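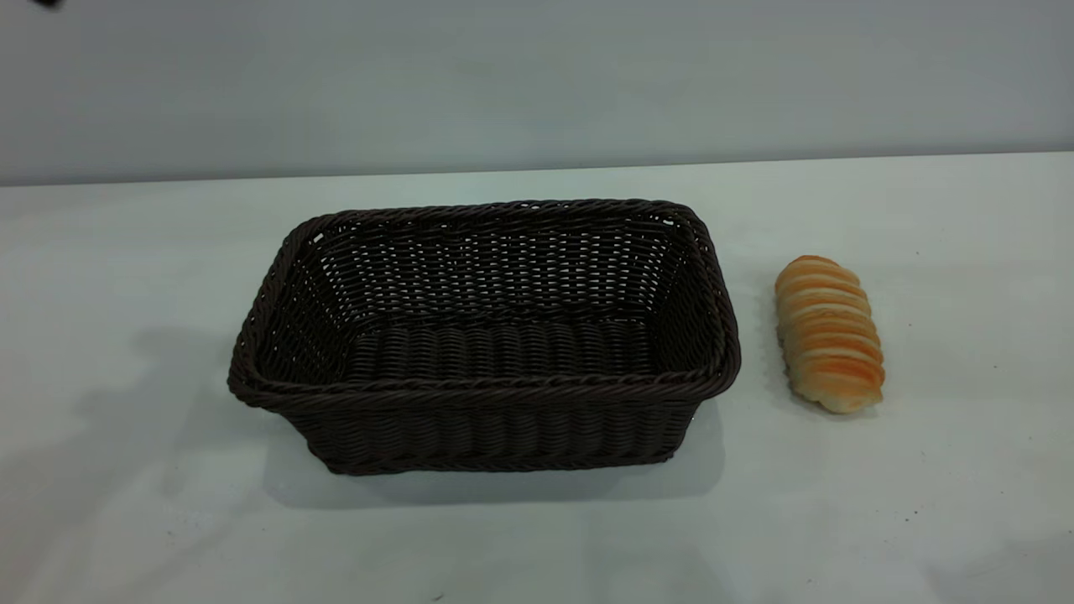 场地自行车入门课由Skondine自行车俱乐部开设,地点在Evbridge室内赛车场,面向从来没有上过木质赛道的人。本页汇总了报名前后最常收到的问题,请在写邮件之前先读一遍。课程不要求有比赛经历,会骑普通自行车、能单手扶把骑直线就可以参加。上午场开始得早,很多人来不及正经吃早饭,在家里桌上的编织篮旁边放一条长面包,出门前吃掉一半,剩下一半留到课后,这样安排对多数人来说够用了。课前饮食的具体建议见“上课当天”部分。

本页内容更新于2024年11月16日。

报名与费用

课程一共几节?
完整的入门课是9节,每周一节。前两节在场地内侧的平地和蓝色缓冲带上进行,第三节开始上赛道,最后一节做资格考核。考核通过后可以参加俱乐部的自由训练时段。

可以只上一节试试吗?
可以。每期的第一节对外开放单次体验,单独收费,价格在报名页面上。体验之后决定继续的,体验费从课程费里扣除,请在下一节课之前告诉前台。从第二节起不接受中途插班,缺了前面的内容,后面跟不上队。

完整课程多少钱?
63欧元,包括场地使用、教练指导、车辆和头盔租借。不包括锁鞋、手套和个人保险。俱乐部会员的价格另算,登录后自动显示。

一个班有多少人?
上限17人。满员之后系统自动转入候补名单。有人退出时按候补顺序发邮件,收到邮件后请在两天内确认,过期就顺延给下一位。

怎么报名?
所有报名都在Verkix系统里完成。第一次使用要先注册账户,填写身高、鞋码和紧急联系人。身高和鞋码用来配车和配脚踏,请按实际情况填。电话和现场都不办理报名。

付款后没有收到确认邮件怎么办?
先看垃圾邮件文件夹,再登录Verkix,在“我的课程”里查看状态。状态显示“已确认”的,不需要邮件也能上课。状态显示“处理中”超过一个工作日的,请写信给前台,并附上付款凭证。

可以退款吗?
开课前10天以上取消,全额退款。10天之内取消,可以把名额转给别人,或者顺延到下一期,顺延只能办一次。开课以后不退款。因伤病中断的,凭医生证明可以在下一期补上剩余的课时。

下一期什么时候开始?
下一期在一月开课。具体日期和时段公布在Verkix的课程日历里,公布的当天中午开放报名。

年龄与身体条件

最小几岁可以参加?
10岁。未成年人需要监护人在系统里签署同意书,第一节课监护人必须到场。之后的课监护人可以离开,但要保持电话畅通。

年龄有上限吗?
没有。成人班里什么年纪的人都有。如果您有心血管方面的病史,或者最近做过手术,请先征求医生意见,并在报名表的备注栏写清楚。

身高有要求吗?
最小的租借车适合身高一米四左右的骑手。低于这个身高的孩子,请在报名前写信询问当期有没有小车。

我体能一般,会拖累别人吗?
入门课不按速度分组,也不计时。上赛道需要保持一定速度,车才不会在弯道上往下滑,这个速度大多数经常骑车通勤的人都能达到。体力不够的时候,按教练教的方法下到缓冲带休息,休息好了再重新上去。

戴眼镜可以骑吗?
可以。建议用带子固定。场内没有阳光,深色镜片不合适,请准备透明镜片。

车辆与装备

场地车和公路车有什么不同?
场地车只有一个齿比,后轮是死飞,车子在走,脚就必须跟着转。车上没有刹车,减速靠腿控制和利用坡度。第一次骑的人常犯的错误是习惯性地停止蹬踏,车会把脚往前带。前两节课主要就是改掉这个习惯。

可以带自己的车吗?
可以带场地车,不可以带公路车或者街头死飞车。自带的车必须没有刹车、没有水壶架、没有把端松动的弯把,外胎要干净,曲柄长度和中轴高度要符合场馆规定。课前由技师检查,不合格的当天改用租借车,课程费不减。

在街上骑过的外胎能不能用?
不能。外胎上的沙粒会划伤木板,也会让后面的人打滑。请为场馆单独准备一副轮组,或者换上新胎。

租借车的齿比能换吗?
入门课统一使用同一个齿比,不更换。通过资格考核之后,参加自由训练时可以向技师申请。

租借车配什么脚踏?
有两种:三孔锁片的自锁脚踏,以及带皮带的狗嘴套脚踏。没有锁鞋的人用后一种,穿硬底运动鞋。请不要穿底很软的跑鞋,骑半小时脚掌会疼。自带脚踏的,请提前到场,把脚踏交给技师安装。

需要穿什么衣服?
上衣要有袖子,骑行服或者贴身的运动衣都可以。裤子不要太宽,裤脚不能垂到牙盘的位置。手套必须戴,长指短指都可以,冬天的棉手套不行。衣服口袋里的东西全部拿出来,包括钥匙、手机和能量胶。

头盔有什么要求?
要有合格的安全标识,没有裂纹,没有加装灯具或者摄像支架。租借头盔每次用完会消毒,介意的话可以自带薄头巾。

功率计和码表能用吗?
功率计可以用。码表的屏幕不能装在骑手看得到的位置,可以装在坐垫下面。入门课期间建议什么都不装。

上课当天

几点到场?
开课前半小时。签到、领车、调座高都需要时间。安全讲解开始以后到的人,当天不能上赛道,只能在看台旁听。

从哪个门进?
走Abdella路一侧的入口,下楼梯,经过地下通道进入场地中央。不要从看台翻栏杆下来,也不要横穿赛道。带车的人走通道左侧的坡道。

停车方便吗?
Abdella路的停车场在工作日傍晚比较满,周末上午通常有空位。骑车来的,可以把车锁在入口外的架子上,不能推进更衣室。

有更衣室和储物柜吗?
有。储物柜需要自带挂锁,当天用完请清空。淋浴间在更衣室尽头,晚场结束后继续开放半小时。

课前吃什么?
提前两小时吃一顿以主食为主的饭,面包、米饭、面条都可以,油少一些。来不及的话,出发前吃几口面包或者一根香蕉。绕圈骑行对肠胃的影响比想象中明显,尤其是弯道上身体被往下压的时候,吃得太饱会难受。空腹也不合适,有人在第三节课骑到后半程开始头晕,问下来是从中午起就没有吃东西。

场内可以吃东西吗?
赛道和缓冲带上不可以,场地中央的休息区可以。水瓶要有盖子,喝完放回桌上,不要放在地上。液体洒到木板上请立刻告诉教练,不要自己用脚擦。果酱、糖浆一类的东西请不要带进来。
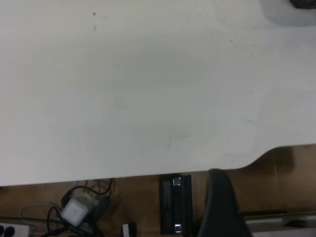
休息区用的白色桌面

场馆里冷吗?
冬季场内温度比室外高,但坐着等的时候会凉。请带一件外套,轮空时穿上。热身时出了汗的人最好备一件干的内衣。

一节课怎么安排?
先是安全讲解和点名,然后在缓冲带上热身。中间是当天的技术内容,例如看肩、换线、跟车距离。每组骑完下来休息,教练逐个讲问题。最后有一段放松骑行,还车之前把座高标签贴回车架。

赛道与安全

弯道看起来很陡,会滑下来吗?
速度够就不会。教练会先让您在直道上沿黑线骑,再逐步进入弯道,每一步都有人在旁边带。多数人第一圈会在入弯前减速,这恰恰容易出问题。眼睛看向弯道出口,保持踏频,车会自己跟着走。

几条线是什么意思?
最下面的黑线是测量赛道长度的线,也是最短的路线。黑线上方是红线,两条线之间是冲刺区,入门课里用来练习稳定骑行。再往上是蓝线,多人训练时,蓝线以上给速度较慢、准备交接或者准备下来的人使用。讲解时会发一张示意图。

怎么超车?
从右侧、也就是从上方超。超车前先回头看右肩后面,确认没有人再往上走。超过之后,与后车拉开一个车身以上再回到原来的线上。入门课前四节禁止超车。

为什么不能突然减速?
后面的人也没有刹车。想减速时,往坡上骑一点,利用坡度把速度降下来,看好后方,再慢慢回到下面。下赛道的人要提前一圈示意。

摔车了怎么办?
摔倒的人留在原地,能动的话往下方挪,不要站起来横穿赛道。其他人听到哨声后往上骑,保持速度,等教练指示再依次下来。每节课场边都有一名持证急救员。木板上的擦伤可能带木刺,不要自己拔,请到急救室处理。

需要买保险吗?
需要。报名时要填写个人意外险的保单号,保险范围必须包含自行车场地运动。有些普通的运动险不包括这一项,请看清条款。俱乐部会员的年度保险已经包含,不用另买。

教练与考核

谁来教?
入门课由Morena Rinaldi负责,每节课另有两名助理教练。她从公路项目转到场地,教成人班的时间比教青少年班长。每期教练名单公布在课程日历里,临时换人不另行通知。

用什么语言上课?
以英语为主,讲解材料有中文版,签到时可以领取。赛道上的口令很短,第一节课会统一练习。听力上有困难的人请在备注栏写明,教练会改用手势。

考核考什么?
一共四项:单人沿黑线稳定骑行,在蓝线和黑线之间按口令换线,四人一组轮流领骑,以及独立上下赛道。每项只分通过和不通过,不打分,不计时间。

没通过怎么办?
可以免费补考一次,补考安排在下一期的最后一节。也可以预约一节单独辅导之后再考。多数没通过的人都是卡在换线之前没有回头看。

拿到资格以后多久有效?
一年。一年之内参加过自由训练的自动延长。中断超过一年的,需要重新上一节复习课。在别的赛车场拿到的资格,请把证书扫描件发给前台,由教练决定是否需要复测。

考核通过后能参加比赛吗?
可以报名俱乐部内部的月赛,项目有淘汰赛、捕捉赛和团体追逐体验组。正式比赛需要另外办理参赛执照,手续由地区协会负责,俱乐部只能提供表格。

其他

家人可以来看吗?
可以,看台免费。场地中央只有学员、教练和签过字的监护人可以进入。孩子请不要靠在赛道上沿的围栏上,也不要把手伸过围栏。

可以拍照和录像吗?
在看台上可以拍自己的家人,不能开闪光灯。请不要拍摄其他学员的正面。未成年人班禁止录像。

我的东西落在场馆里了。
前台的失物保管到当期课程结束,之后交给慈善商店。水瓶和毛巾只保留一周。请写信说明日期、时段和物品样子,前台找到后会回复,需要本人来取。

课程会临时取消吗?
场馆承办比赛或者检修木板时会取消,一般提前一周在Verkix里通知,缺的课在期末补上。当天取消的,会发短信到您登记的手机号,请确认号码是最新的。

还有别的问题怎么联系?
请在Verkix里点“联系前台”,写上姓名和课程编号。前台周一不办公,其他日子当天或者次日回复。关于车辆尺寸的问题请直接注明“技师”,会转给技师回答。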